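3.2 Collection of demonstrations

We recorded 480 demonstrations of one shopping task in the Eltberg test room. The operator asks the robot to take the basket, go to the produce stand and pick the vegetable that is named. 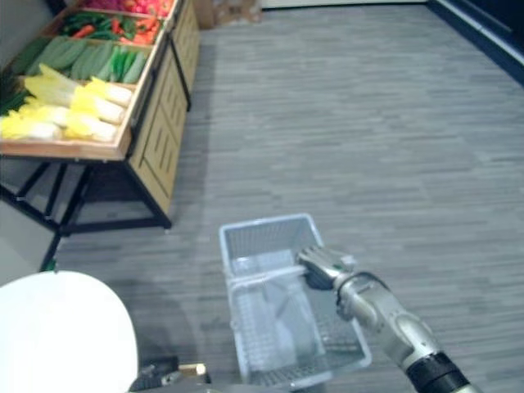 Why did we keep the failed attempts? They show the policy how an operator recovers after a bad grasp, and without them it repeated the same error.

Each operator trained for 40 minutes before recording. Leafy vegetables were the most difficult class, and nearly all the discarded episodes belong to it.

Figure 3. Wrist view, gloved hand at the crate with pale leaves.
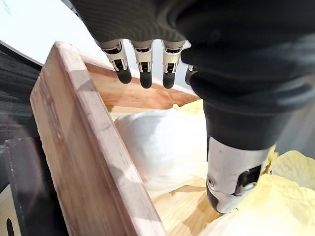
The labels were made by two persons separately. When they did not agree on the moment of contact, a third person decided, and 17 episodes were removed at this step.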